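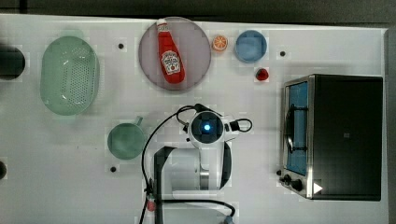 Kitchen & Table / Colanders and Strainers

Gezer Oval Colander, Pale Green

The Gezer is an oval colander with a wide rim and a shallow basin. The perforations run in rows across the bottom. It's made for the small draining jobs that come up every day: rinsing a few handfuls of berries, washing salad leaves, draining a can of beans or a single serving of pasta.

The oval shape fits across a narrow sink better than a round colander of the same capacity. The wide rim gives you something to hold on both sides, and it can sit over a bowl or pot while you pour. The basin is shallow on purpose. Soft fruit stays in one layer and doesn't get crushed under its own weight. If you regularly cook pasta for a family, look at the Gezer Deep instead - it's the same outline with taller sides.

Shown with a round plate in mauve-gray and a light blue bowl. Both are sold separately. Food and ketchup not included.

Details

Shape: oval
Color: pale green
Rim: wide, all the way round
Perforations: bottom of basin
Sold: singly
Made by: Clusex

Care

Wash by hand in warm water with mild dish soap before first use. For the perforations, use a soft brush from the underside and rinse from the same side. Rice and quinoa are the usual culprits, and they come out more easily if you rinse before they dry. Don't use scouring pads or bleach on it. Don't put it in the oven or microwave, and keep it away from hot burners.

Tomato sauce and ketchup can leave a tint on light colors if left overnight. A paste of baking soda and water, left on for a few minutes, usually takes it off.

Pairing with other pieces

The Gezer belongs to our Plellik range, which is sold piece by piece so you can add to it as you need. The colors are muted and are meant to be mixed. Pale green goes with any of the others. We keep the same shades from one year to the next, though small differences between batches are normal.

Colanders stack with each other. They don't nest inside the round bowls, so plan for a separate spot in the cupboard or stand the colander on its side next to the cutting boards.

Ordering and delivery

In-stock items leave our Pukonberg warehouse within two working days. Orders of 8 or more pieces can be mixed across the range and qualify for the set price, which shows in your cart once you reach the number. Cafes and rental kitchens that need 80 pieces or more should write to Anas Radwan in trade sales for a quote and a lead time. Please include the colors you want and the delivery address.

Returns are accepted within 30 days if the piece is unused. If something arrives damaged, send us a photo of it along with the box - keep the packing until you hear back from us. We'll send a replacement or refund the item, whichever you prefer.

Availability

Pale green: in stock
Light blue: in stock
Mauve-gray: back in August

Page last updated 12 December 2021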